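Sondlow House: The Shared Kitchen
Gallery and notes for residents and visiting groups

The shared kitchen at Sondlow House reopened in June following a period of refurbishment. It serves the residents of the upper floors, the staff of the Dilik Reading Room and the groups who book the ground floor for meetings, courses and evening meals. The kitchen may be used from early morning until 10 pm, and the washing-up area remains open for a further half hour so that evening groups can leave it in good order.

This page brings together views of the cooking and washing-up areas with the notes that were previously given to new residents on paper. It replaces the leaflet issued before the refurbishment, copies of which should now be recycled. The inventory, the booking form and the floor plan are kept on separate pages.

The refurbishment was designed by Lucrezia Rizzi of Marino, who had earlier worked on the entrance hall and the first-floor landing. Her brief was to bring the hob, the sink and the dishwasher closer together. In the former kitchen the dishwasher stood in the passage beside the larder, and plates had to be carried past anyone who was cooking. Residents raised this repeatedly in the house survey, and it was the first item in the instructions given to the designer.

Light surfaces were chosen for the worktops and the floor. The room faces north and had been considered dark, particularly in the winter months, and the earlier brown tiling did little to help. Several finishes were tried in the room itself before the final choice was made. The building work was carried out by Durkis over 12 weeks. During that time residents were given the use of the small kitchen on the second floor, and the House is grateful to them for their patience.

Total spending on new crockery and pans was kept to £400. Much of the existing stock was found to be sound and was retained, with chipped pieces withdrawn and matching plates bought to make up complete settings. For this reason plates of slightly different shades will be found in the same cupboard. They may be used together.

The kitchen in use: cooking and washing-up areas

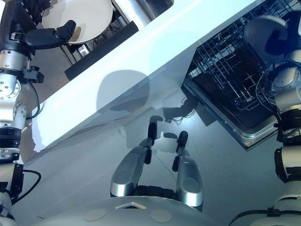 The white worktop, with a round white frying pan on the hob and the dishwasher open.
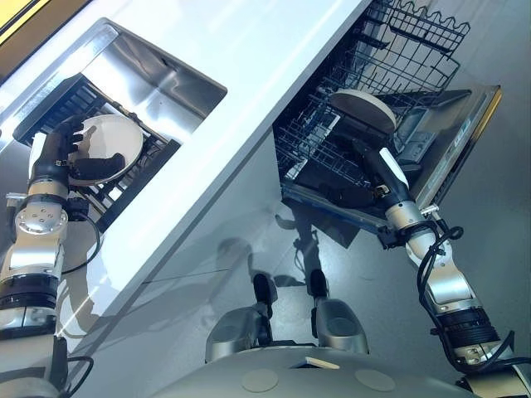 Plates at the sink and the dishwasher, with the lower rack pulled out and the black drying rack in the basin.

Use of the dishwasher

Food should be scraped into the caddy before plates are loaded. Rinsing is not required unless a plate has been left standing overnight, in which case a short soak in the sink is sufficient. Plates are placed upright between the tines of the lower rack, all facing the same way, with a gap left between each. Deep bowls take up more room than they appear to and are better placed at the ends of the row. Cups, glasses and small dishes belong in the upper rack.

The machine should be run when it is full, or at the end of the evening if a group has used the kitchen. The standard programme is suitable for almost everything in the house. The intensive programme takes considerably longer and should be reserved for baking dishes. Tablets are kept in the cupboard to the left of the larder door, together with the salt and the rinse aid. Residents who open the last box are asked to write this on the supplies sheet.

Following several enquiries, the House confirms that the dishwasher may be run overnight only when a member of staff is on duty. The duty list is displayed in the entrance hall.

Items to be washed by hand

Frying pans, sharp knives, wooden boards and anything with a wooden handle must be washed by hand. The frying pans in particular have suffered in the past from being put through the machine, and two were replaced last year after their coating failed. A soft sponge is to be used on the cooking surface. Metal scourers are no longer supplied, and residents are asked not to bring their own into the shared kitchen.

Pans should be allowed to cool on the hob before they are washed. Fat must not be poured into the sink. A jar for this purpose is kept beneath it and is emptied by the cleaning staff.

Items washed by hand may be left to drain for up to one hour. After that they should be dried and put away so that the next person has the use of the sink. Tea towels are changed each morning, and used ones go in the bin by the back stairs.

The hob and the worktops

The grates on the hob can be lifted off for cleaning once they are fully cold. They are heavy, and should be set down on a folded towel to avoid marking the worktop. Warm water and washing-up liquid will deal with most spills if they are attended to on the same day. The hob should be wiped after each use and the grates washed weekly, in accordance with the cleaning rota.

The worktops mark more readily than the old ones did. Coffee, turmeric and beetroot are the usual causes. A damp cloth used promptly will remove them, and bleach must not be applied at any time, as the designer has advised that it will dull the finish. Hot pans should be placed on a trivet. Six trivets have been provided and are kept in the drawer nearest the hob.

Larder and refrigerator

Each resident has a shelf in the larder, marked with a room number. Food placed on the common shelf is understood to be available to all. Items in the refrigerator should carry a name and a date, and unlabelled food is removed when the refrigerator is cleaned. Visiting groups have the use of the lower two shelves for the length of their booking and are asked to leave them clear.

Bookings by groups

The dining room seats 33 people. Groups wishing to cook for that number are advised to visit beforehand, as the hob will not take more than a few large pans at once and some preparation may have to be done in advance. Large serving dishes, the tea urn and additional cutlery can be borrowed from the store on request, and should be returned clean and dry on the same evening.

One person from each group is asked to act as the named contact and to walk through the kitchen with a member of staff at the beginning and end of the booking. A charge may be made where the kitchen is left in such a state that further cleaning is needed. This has been necessary on only one occasion since the reopening.

Bookings are handled by Evangelia Gkikas at the house office, and should be made at least 6 weeks ahead for weekend dates. Regular groups may reserve a term at a time.

Open evenings

An open evening is held in the kitchen each term. Residents cook together from 6 pm, and supper is served in the dining room afterwards. The first of these after the reopening was led by Ottavio Bianchini, a resident of the third floor, who prepared a supper of bean soup, flat omelettes and stewed plums. The recipe for the soup has been added to the kitchen folder at the request of those who attended. Suggestions for the next evening may be left at the house office.

Repairs and comments

Faults should be reported in the book kept by the door, with a note of the time and the room number of the person reporting. Leaks, or any smell of gas, must be reported at once by telephone to the duty officer. The number is shown above the light switch.

Two matters remain outstanding from the building work. The extractor fan is noisier than expected on its highest setting, and Durkis has agreed to return to adjust it. The larder door also catches on the new floor in damp weather and will be planed when the joiner next attends.

General comments on the kitchen are welcome and may be addressed to Amarachi Ugwu, House Manager. Questions about the cleaning rota should go to Yung-ching Tse, who draws it up at the start of each month and can arrange exchanges between residents where notice is given.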